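Ticket: Gratus hand kit - grip drops out on thick fleece
Status: Open, waiting on one more run
Opened by: Weronika Baran, Kiltinmont
Handled by: Arsalan Bukhari, Dalow support

Weronika Baran, 9:40 am
Hi Dalow team! First off, we are having a great time with the Gratus kit. Mounting took less than a morning and the Sial control app found the hand on the first try, which made my day. T-shirts, tea towels and pillowcases are all going nicely.

Fleece is where we're stuck. The hand goes in, closes, starts to lift, and then the app shows "grip lost" and it opens again. Cotton never does this. We're on the soft fabric profile with the close force at 150, straight out of the box. I've power cycled everything and redone the zero position, same result.

Arsalan Bukhari, 10:25 am
Hi Weronika, thanks for the clear write-up, and I'm glad the cotton is going well! Could you tell me the firmware number on the Sial status page, and what the hold delay is set to? Please also send a view from the wrist camera with the hand down in the fleece.

Weronika Baran, 11:05 am
Firmware is 2.64. Hold delay is 0, I hadn't even noticed that setting. Gray fleece, wrist camera view:
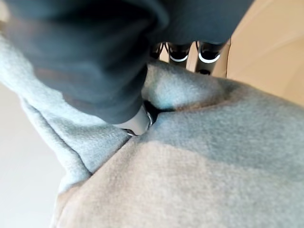 I also tried the close force at 300 and got the same message, only a bit later in the lift. So more squeeze helps a little, but I don't love running it that high on customer samples.

Arsalan Bukhari, 11:50 am
Perfect, that helps a lot. I don't think force is your main problem. Fleece squashes down after the hand closes, the reading falls, and with a hold delay of 0 the app takes that as a dropped item. Please try this:

1. Put the close force back to 150.
2. Set the hold delay to 300 ms (Sial > Hand > Timing).
3. Turn on "re-close after contact". It's off in the soft fabric profile.
4. Save it as a new profile so your cotton settings stay as they are.
5. Run the same pick 64 times and send me the log.

If it still lets go, drop the approach height by 2 mm and repeat.

Weronika Baran, 2:15 pm
Oh, this is so much better! I did steps 1 to 4 and the first batch of picks went through with the fleece going up and staying up. I had no idea re-close was in there - it's my new favorite setting, and I'd happily see it switched on by default (or at least mentioned in the quick start).

One leftover: when the fleece is folded double, the message still comes back now and then. The single layer is fine. I haven't touched the approach height yet.

Arsalan Bukhari, 2:40 pm
Great news! Go ahead with the 2 mm change for the double fold, and save that as its own profile too. I've passed your quick start note to the people who write it. Leaving this open until I have the log from the full run.

Weronika Baran, 3:30 pm
Height changed, full run started. Log to follow when it's through.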